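Why Do We Get Dust?
Fandine Kids — quick reads for curious people

Wipe a shelf. Come back next week. Dust again! Where does it come from?

Lots of places. Tiny flakes of skin. Fluff from socks and blankets. Dirt off your shoes. Pollen, pet hair, crumbs so small you can't see them. Even a bit of salt from the sea if you live close by.

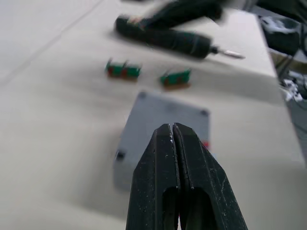

Most bits are super light, so they float. Open a door — whoosh, up they go. Look at a sunbeam in a dark room. Those sparkly specks drifting about? Dust. When the air goes still, down they come. Big bits first, then the little ones.

Why does it stick? Static, partly. Rub a balloon on your sweater and it pulls your hair. Same kind of pull, only weaker. Grease helps dust stick to, thats why kitchen dust is so yucky.

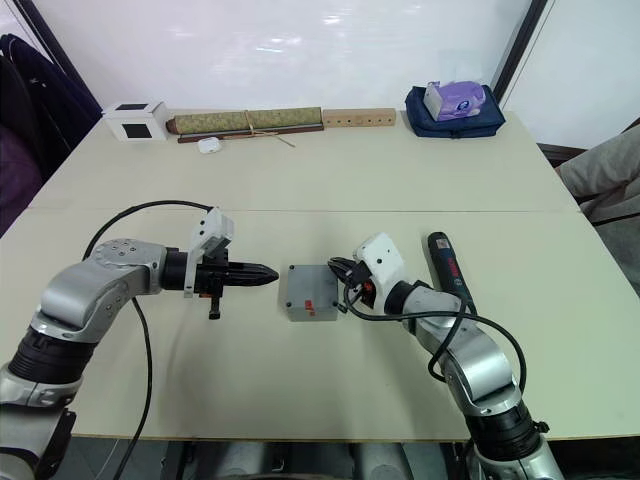 Some dust comes from really far away. Deserts, volcanos. Even space! Little grains of space rock fall on Earth all the time, mostly too small to notice.

Try it: stick a strip of clear tape on black paper, sticky side up. Leave it on a windowsill for 20 days. Then grab a magnifying glass. Any hairs? Fluff? Draw what you find.

Wash your hands after. And don't blow on it — you'll sneeze.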